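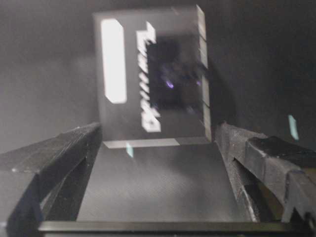
Setting up a product feed for a Widance store

Applies to Widance stores on the Standard plan or higher. You need admin access and a completed tax profile.

A product feed is a file that lists every item in your store, with one row per item. Shopping directories read the file on a schedule and update their listings from it. The steps use the Bada directory as the target. Hartono accepts the same file with one change, given at the end.

1. Check your product records

Open Catalog > Products and switch to table view. Every item needs a title, a price, a stock status, a main photo and an item code. Sort by each column in turn so that blank cells move to the top. Fill them before you go on. Bada rejects the whole file if a required cell is empty in any row.

Keep titles under 60 characters. Put the product type first and the size or color last. Do not put prices, shipping offers or all-caps words in the title.

2. Check the main photos

One item per photo, plain background, no added text or borders. The full product should be visible with a small margin on each side. 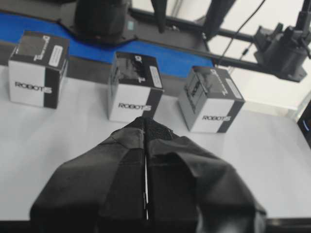

Three boxes on a white tabletop. Use a single box for the main photo.

Group photos are allowed in the extra photo slots, up to 4 per item.

3. Create the feed

Go to Channels > Feeds > New feed. Set the format to tab-separated text and the encoding to UTF-8. Under Fields, choose the Bada preset. Leave "Include hidden products" off. Save, then click Build now.

A store with 539 items takes roughly 10 minutes to build. You can close the tab while it runs. The status changes to Ready when the file is complete.

4. Submit the feed address

Copy the address from the feed page. In your Bada seller account, open Data sources, paste the address and set the fetch time to 3:00 a.m. Pick a time when you are not editing prices.

5. Read the error report

After the first fetch, Bada lists errors by row. "Code mismatch" means the item code has changed after it was first submitted. Restore the old code or delete the listing and submit it again. "Price differs" means the feed price and the store page price do not match. Rebuild the feed and fetch again.

Hartono

Duplicate the feed and rename the column "stock" to "availability". All other columns stay the same. Stores that use the Nisik inventory add-on should turn off its own export first, or both files will be sent.

Written by Pascal Harms. Last checked in November.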